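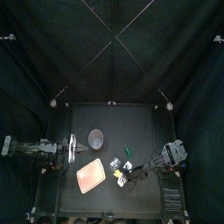
Home Contents Previous section Next section

4.2 The curtained table

Most writing on domestic tidying assumes a table with a life of its own: post, crumbs, a charger belonging to no known device. Ours had a dark top and black curtains, and looked like a puppet theatre between bookings. Jadwiga Kurek argued for it in February on the grounds that a plain background makes a dropped sock easier to find. She was right, which the rest of us took badly.

Figure 2. The work table, with black fabric hanging behind it and at both sides.

Fabric behaves poorly as a wall. It hangs in soft folds, and the folds shift whenever a door opens, so we stopped treating the curtain as a fixed edge and measured everything from the table instead. The grey of the top is a little lighter towards the middle and front. Dark napkins were therefore laid there first — a rule that Horobets wrote down and then broke for most of the Dirkik set.

Across 313 tidying rounds we used 24 household items, 16 of them cloth. The cloth ones caused nearly all the arguments. A folded tea towel is a matter of opinion, and the Brerlow scoring sheet, which offers only "folded" and "not folded", has never met one of ours. We kept the sheet and added a column headed "sort of".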